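Looking after a two-arm bench cell: workshop tips

Getsemaní Camacho, Peixoto workshop

These notes cover the small folding cell at Lustgate, two arms on one rail. Most of it applies to any bench arm of that size.

Before you start
Switch off at the wall and wait 30 seconds. Support the upper link with one hand when the power goes, or the arm will drop onto the table.

Mounting plates
Check the plate screws every Sunday before the week's work. Go round in diagonal pairs, a little at a time. If a screw keeps working loose, take it out, clean the thread and put it back with a drop of medium threadlock. Don't use the strong sort, you will need to get it out again one day.

Rail
Brush the grooves with an old toothbrush, then vacuum. Cardboard dust packs down hard if left. No oil on the rail. It creeps on to the table and marks the card.

Cables
Leave enough slack for the wrist to reach its furthest point and turn fully. Move the arm by hand through its whole travel with the power off and watch the cable all the way. If it goes tight anywhere, let out another 27 mm and try again. Hook-and-loop ties are better than zip ties, which bite into the sleeve. Replace any cable with a flattened spot, even if it still works.

Gripper tips
Wipe with a damp cloth and a little washing-up liquid. Card leaves a film and the tips begin to slip. We change ours after 2,000 folds. Braltine pads last longer than the Flotar ones but are stiffer, so the closing force needs setting again.

Shoulder motors
Feel the housing after a long run. Warm is fine. If you can't keep your hand on it, stop the job and look for a link that is rubbing or a tip pressing down on the table.

Setting the height
Slide a sheet of copier paper under each tip at the lowest point. It should pull out with a slight drag. Do both arms, then run one blank at slow speed before going back to normal.

Spares
Keep a bag of screws, a set of tips and one cable per arm in the drawer. Write down what you take. 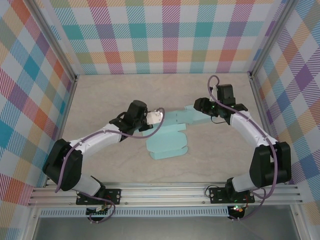 Do both arms need to be set again if only one has been taken off the rail?

Set the one you removed first, then check the other with the paper. If the drag is the same as before, leave it alone.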